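`budget-speeches` は、地方議会の予算審議での発言を集め、歳出への賛否と理由の型を付けたコーパスです。管理は Prirolau の財政班、元の議事録は Flarnham と Mackay の二議会のものです。

## 内容

- 発言数: 1,053
- 発言者数: 419
- 形式: UTF-8 の CSV、一行一発言
- 1発言の上限: 3,000字(超過分は段落の切れ目で分割し、`part` に番号を入れる)

`stance` は賛成・反対・保留・不明の四値です。`reason` は複数選択可で、区切りはセミコロン。議長の進行発言は収録していません。
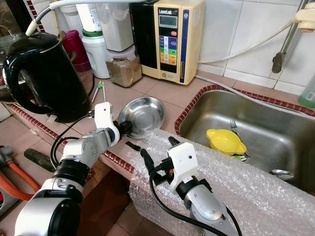
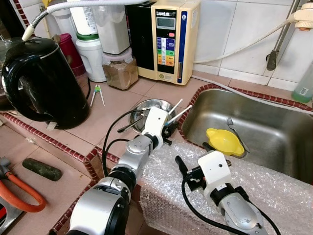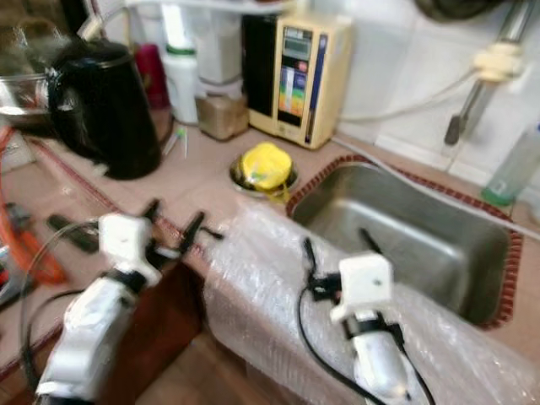 理由の型は全部で20あり、一覧は `labels.csv` にあります。判断が割れやすいのは「維持補修」と「新規投資」の境目です。既存設備の更新は、性能が上がる場合でも「維持補修」にします。公営住宅の改修費をめぐる発言なら、写真のようなタイル張りのカウンターとステンレスの流しを同等品に取り替える話は「維持補修」、台所のない集会室に流しを新設する話は「新規投資」です。両方に触れた発言には両方を付け、金額の大小は見ません。

## 既知の問題

- Mackay の12月分は議事録の要約版しかなく、`source_type` が `summary` になっています。
- 減税と一時給付を同時に論じた発言は `stance` の一致率が低いままです。
- 会派名の表記ゆれは未統一。`party_raw` は原文どおりです。

## 読み込み

```
python load.py --split all --drop-summary
```

ラベルの修正は Windumico の課題管理に発言IDを添えて登録してください。作業手順の問い合わせ先は Jagadeesh Venkataraman です。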